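Search this site Search Go
Print this post | E-mail this post

Relabeling the supplement shelf

The shelf above the desk had reached the point where finding one bottle meant moving five. I cleared it in January, between lunch and dark, and these are my notes on how it went back together. They cover dry storage of tablets, capsules and softgels in their own bottles. Liquids and anything from the refrigerator are a separate job.

The shelf is a steel bracket unit from Ostholm, 89 cm wide. It has one fixed board and one adjustable board. The fixed board is at eye level and the adjustable one had been set too low, so that tall bottles would only go in at a tilt. I moved it up two notches. The clearance is now enough to lift a bottle straight out with the cap on.

Sorting

Everything came off and went onto a towel. I made groups by form first and by use second. Form matters more for storage: tablets tolerate being poured and knocked about, powder capsules shed dust if they are cracked, and softgels stick to each other if they get warm. The window end of the shelf gets sun from mid-afternoon, so softgels now sit at the wall end. Tablets can have the window end.

The count was 58 containers, more than I would have guessed. Of these, 30 stayed. The remainder were expired, duplicated, or held so little that they were not worth the space. Three were completely empty and had been put back anyway, by me. Expired items went in a paper bag for the drop box at the pharmacy in Bemismont. The pharmacy wants loose pills in a sealed bag and no glass, which meant another twenty minutes of tipping things out.

Labels

The old system was masking tape on the cap, and it failed for an obvious reason. Caps get swapped. I found two bottles with each other's caps, both the same diameter and thread, and the tape on each was wrong. All handwritten information now goes on the body of the bottle, low down on the back, where it does not cover print.

I used Abernathy matte film labels and an ordinary fine permanent marker. The matte film takes ink without smearing if it is left alone for a minute. Glossy tape does not. Each label has three lines:

Contents, in English
Strength per piece, with the unit
Month opened

I left the price and the shop off. They were on the old labels and I never used them once. For anything measured in international units I write IU in full capitals after the number, with a comma in the number, as in 4,000 IU. A handwritten "4000" next to a sloppy unit can be read more than one way.

Bins

The bottles stand in Prostport drawer trays, four to a board. The trays have a low front lip, so body labels stay readable. I had bought taller bins first and returned them, as they hid everything except the caps and would have brought back the old problem. One tray is kept empty for whatever comes in next. A tray that is full on the first day is overfull by the second month.

Desiccant packets stay in if the bottle came with one. Cotton comes out. My friend Oanh Dương keeps the cotton in all of hers and has had no trouble, so I will not claim this matters much.

Bottles with foreign-language labels

Imported bottles took the longest, and I did them last. The rule I settled on is that the original print stays fully visible and the English label carries only what I have checked against it. One clear plastic bottle is printed in Chinese, in dense vertical lists, with a small blue logo toward the upper middle. The line worth copying out was 17岁以下人群及孕妇、乳母, which names people aged 17 and under, pregnant women and nursing mothers. There is also a 130mg figure, and I will not put that on the strength line until I have read the text next to it properly. Clear plastic does help with stock checks: the amber softgels show through the lower half without pouring any out. It gives no protection from light, though, so clear bottles go to the back of the wall-end tray, and I check that each one has its cap on before it goes in.

Contact | Copyright, all posts, the author | Back to top 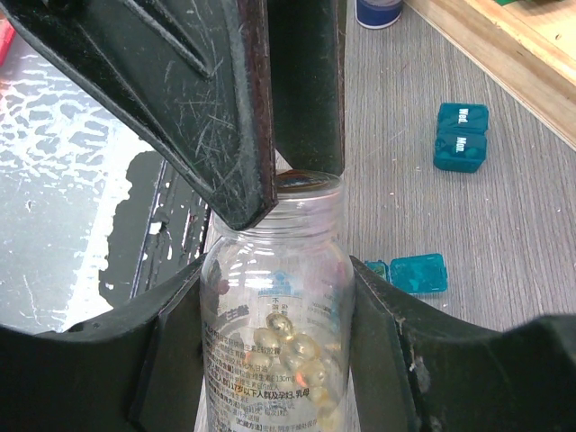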